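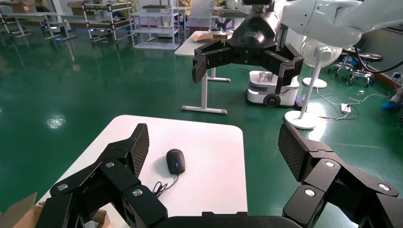 Search this notebook
Enter keywords
Go

Fri 23 February

Second day on the Tivico wood glue. The tub says full strength in 2 hours. I don't believe it, and I didn't believe it when Truster said the same on theirs, so both are getting the same treatment.

Beech offcuts, planed this morning, edge to edge, no dowels. Clamped for the 2 hours and then straight on to the lever with the bucket hung off the end. First Tivico joint let go at 101 kg, clean along the glue line, hardly a fibre torn. The Truster one held to 211 and took a good strip of wood with it. That looks like a win for Truster until you remember it was glued yesterday afternoon and had the night to sit. My own fault, I wrote the start times on the masking tape and then threw the tape away. So that pair doesn't count. Do it again properly, same board, same hour.

Other doubts while I'm at it. The workshop was cold first thing and the heater only does the half by the door. Open time on the Tivico felt short, skinning over before I had the second face on. The leaflet claims the glue is good for 2,000 joints a tub, and I'd like to know what size of joint they had in mind. Matchsticks, presumably.

Somebody has pencilled "Kultico is better than either" inside the cover of this book. No numbers, no initials, no wood named. If you wrote it, bring the broken pieces and I'll look at them.

The Bùi stools are the reason for all this. They come back loose at the back rail, always that rail, and the talk is all of changing the glue. I still think the tenon is too short and we're blaming the bottle. Cut one open at the bandsaw before ordering anything. The shoulder on the last one had a gap I could get a fingernail into, and no glue makes up for that.

To do: label on the wood itself, in pencil. Three pairs each, left overnight, then three pairs at 2 hours. Oak after the beech. Soak test can wait until April when the sink is back in.

Print this page
E-mail this page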